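November, bench 3, started 8:40

Goal for the week is 500 labeled grasp attempts for the Navititz set, unattended if the arm will allow it. It has opinions.

Picked up from where we left the collection script last time. For the record, since I had to reverse-engineer my own notes this morning: the arm picks a point in the bin, goes down, closes, lifts, and the script calls it a success or a failure from finger width plus the before/after difference in the overhead view. Then it drops whatever it has (or thinks it has) and goes again. Two bins, so that later we can move things from one to the other and back without a human refilling anything. For now we are only picking from the front one.

**Morning run**

Ran on the Sestier sampler with default settings. First stretch looked great on the log, a success rate I would have been proud to put on a slide. Then I watched it for ten minutes. The fingers were closing on nothing and stopping a hair short of fully shut, and the script took that hair as an object. A whole morning of confident air. The threshold had been set with the old fingertips on, and I was the one who changed the fingertips.

- re-zeroed finger width with the gripper empty
- success now needs width AND a change in the overhead view
- threw out everything before 10:15, all of it, no rescuing the "probably fine" ones

If anyone finds those files in the Jodetti folder, they are in a subfolder called `air`. Please don't train on them. Please also don't delete them, I want to try them as negatives.

**Bins**

They had been creeping apart. Every time the fingers touch a wall the front bin takes a little nudge, and the calibration doesn't hear about it. Put bar clamps across where the two meet and it has stayed put since. Ran the corner check before and after lunch and got the same answer both times, a first for this bench.

Still scraping the floor now and then. I raised the lowest allowed height by 3 mm, which stopped the noise and also stopped us picking up anything flat. Put it back. The scratches can be our contribution to texture variety.

**Object mix**

Went through the Raju crate for things that are awkward in different ways. Rule I am trying to stick to: no more than 7 in the bin at once, and swap some out at every pause. Last month's batch was nearly all blocks, and the model we got from it was superb at blocks. Show it a hairbrush and it goes for the middle of the bristles like it has a grudge.

Things I want more of:

- long thin items lying against a wall
- one thing resting on top of another, so it has to choose
- soft toys and rubbery toys, anything with legs
- shiny metal, though the depth camera will sulk
- things that look like two objects and are one

That last kind is where the labels get interesting. If it grabs a tool by one arm and the rest comes along, success. If it grabs one thing and a second hitches a ride, the script also says success, and I say maybe. For now I'm adding a `double` flag by hand when I review.

**Afternoon run**

Restarted 1:20 with the new check. Success rate fell through the floor, so I believe it. Most misses are near the walls, where the sampler asks for a wrist angle that the cable bundle doesn't care for. The arm gets there, but slowly and with an air of protest.

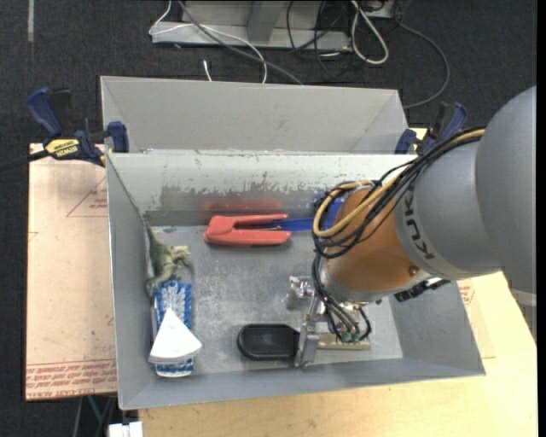
I limited wrist rotation to half a turn either way and the protest stopped. Cost is that we see fewer approach angles near the back wall. I could fix that by turning objects by hand between pauses, though it rather defeats the "unattended" part. Leaving it as is until the count is up.

Reflections off the bin walls are fooling the before/after check too. Bright red and orange things show up twice, once as themselves and once smeared on the metal. Take the object away and both go, so the difference score comes out bigger than it should. Harmless for success or failure, bad if anyone uses the score for size. I've masked the walls in the check but left them in the saved pictures. The model will have to live with reflections like the rest of us.

Stopped at 5:50. Last saved attempt is number 801, which sounds like we finished early until you subtract the air.

To do next:

- count the good ones properly, then decide whether to run overnight
- tie the cables up higher
- write the fingertip type into the log header (me, specifically)
- ask for a second set of fingertips before these wear smooth
- try the swap between bins, front to back only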